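Chapter 4
Picture Books and the Voice That Reads Them

Think back, if you can, to the first book you ever loved. Chances are good that you didn't read it at all – someone read it to you, probably more times than they cared to, and you knew perfectly well when they tried to skip a page. This chapter is about that arrangement, in which one person holds the book, another looks at it, and the story travels somewhere between the two of them.

We will spend a good part of our time with a single title, The Goose at Hilby Station, first published by Cusell in 1913 and still in print today (in a rather smaller size, I'm sorry to say). It runs to only 138 lines, and I would like you to read every one of them out loud before going any further, even if your roommate gives you a look.
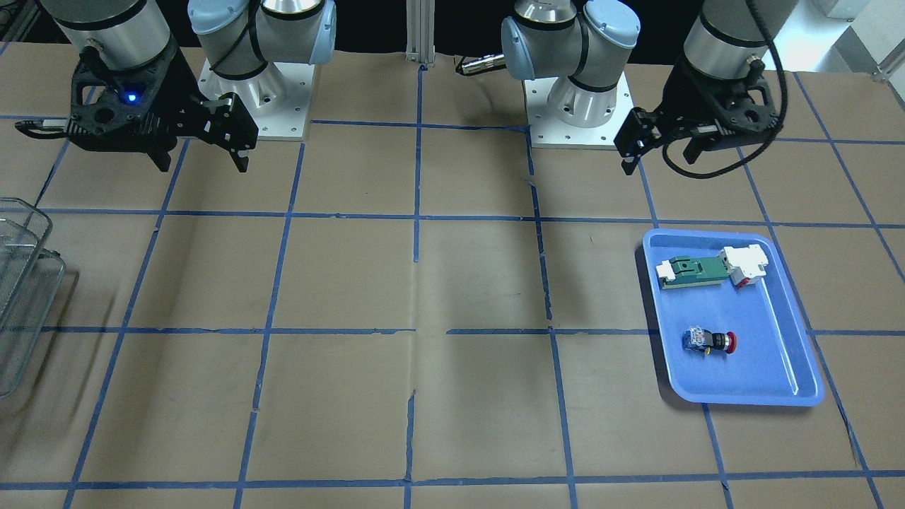 A student in my January class objected that reading aloud slowed her down so much that she lost the plot. It's a fair complaint, and I have thought about it a good deal since then! My answer is that the slowness belongs to the book. The page turns come where a reader would want to take a breath, and the goose is always just about to do something when you have to stop and turn.

Later in the chapter we will set the printed book beside the Flutetti recording, which adds music, a train whistle and a narrator with a wonderfully grumpy goose voice. Listen to it once with the book open and once with it shut, and jot down which lines you remember the next morning.

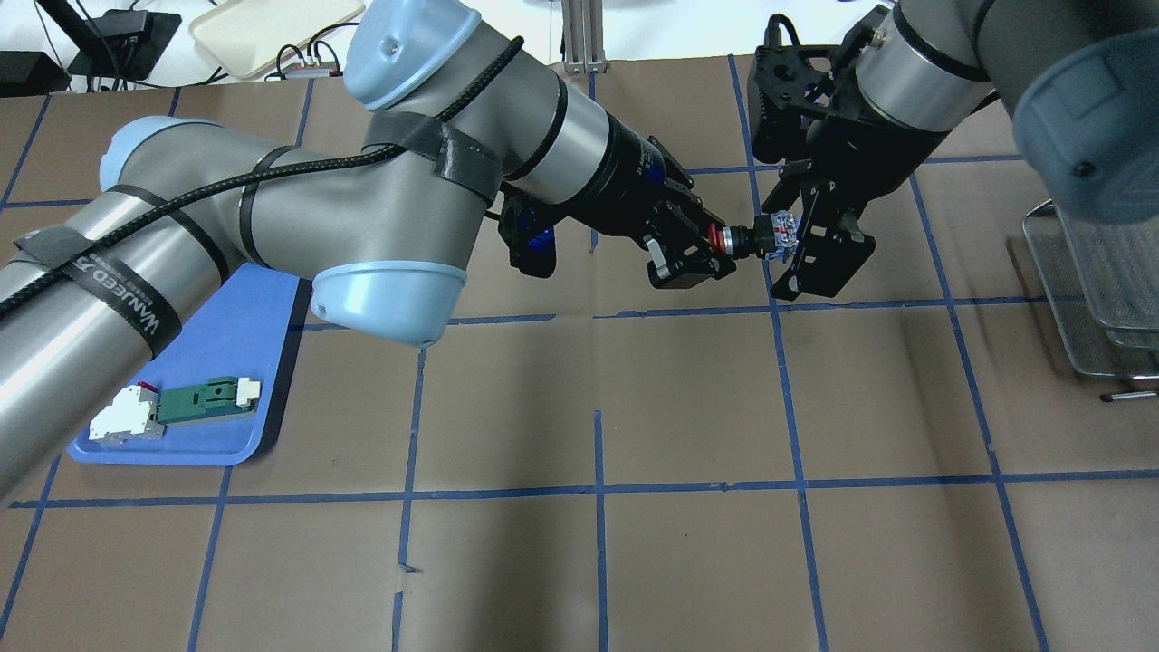
Caldeira, writing on recorded stories, complains that a narrator who does all the voices leaves the child nothing to do. I don't quite agree, as you'll see in Section 9 – my own copy of the recording is nearly worn out – but keep the remark in mind as you listen.

Before You Read

Choose a picture book you knew before you started school. Write down what you remember of its words first, and only then go and find a copy.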